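**Track driving for road cars — notes for week 8**
Nalham evening course, 8 Dec 2018

Carried over from last week: the written sheet on flags is still due from anyone who missed it.

### Tyre pressures

Set pressures cold, in the paddock, before the first session. Road pressures are too high for track use once the tyre has warmed up. Most road tyres gain pressure quickly in the first few laps, so check again as soon as you come in and bleed down to the hot figure on your sheet. Write both numbers down. Left and right will differ at Nekden because most of the corners there go the same way.

### Brakes

- Fluid: change it before the day if it was last done before September of last year.
- Pads: at least half their thickness left. Standard pads will cope with short sessions only.
- Cooling lap: use the brakes as little as possible and keep the car moving.
- Parking: leave it in gear, handbrake off, chocks if you have them.

A long pedal after a few laps usually means the fluid has boiled. Come in and let it cool — do not pump the pedal and carry on.

### Loose items

Empty the boot, the door pockets and the glovebox. Take out the floor mats, the driver's one above all, as it can slide under the pedals.

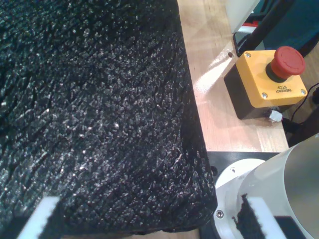
Check the towing eye is screwed in fully before scrutineering. On some cars it has a left-hand thread.

### Lines at Nekden

Kazmi is a late apex, taken in third by most cars. Brake in a straight line from the 500 ft board and turn in later than feels natural. Levon follows straight after, so give up some speed on the way out of Kazmi to be on the correct side.

### For next week

Read section 2 of the handbook and bring your pressure sheet.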